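Budus bin notes

README, last touched 2023-05-14

Hi! I keep the list of stuff that goes in and out of the bins for Budus, and this file goes with the pictures and the spreadsheet. I wrote it mostly so I'd stop answering the same emails (sorry, Mateos folks, I do love hearing from you).

What you get

There are 1,802 pictures in the folder and one spreadsheet, items.csv, with 52 rows. Each row is a kind of object: a short name, a color, a rough shape and a notes column where I ramble. The notes column is the best part if you ask me, but you can skip it.

Names

I went with plain words. A bar is anything long and straight-sided, a block is stubbier, and a tub is open at the top. Gillard wanted part numbers and I tried that back in January, but half the things never had one, so plain words it is. Colors are what I'd call them out loud. "Reddish-brown" is its own color in the sheet and I didn't fold it into red or brown, so search for it with the hyphen or you'll get nothing.

The bins

Gray, open on top, sloping walls. They're scuffed and I like them that way. Marks on the floor of a bin don't get a row in the sheet, and neither do the little round holes.

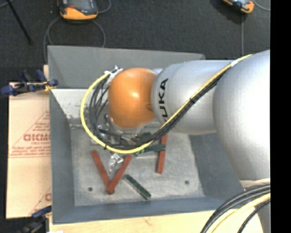
Bars were the hardest to write up, because I kept wanting to say what they're made of. I took the material column out in the end and I don't miss it. If you need it back, the old sheet is in the Skerno folder, with a few typos I never fixed.

Known problems

Rows 11 and 12 are the same tub (my fault!). The folder named 255 is an ordinary folder, the number means nothing, please don't rename it or the links in the sheet break.

Fixes

Send me the row number and what you'd change. I go through them in batches, usually with coffee, and I put your name in the notes column unless you'd prefer I didn't.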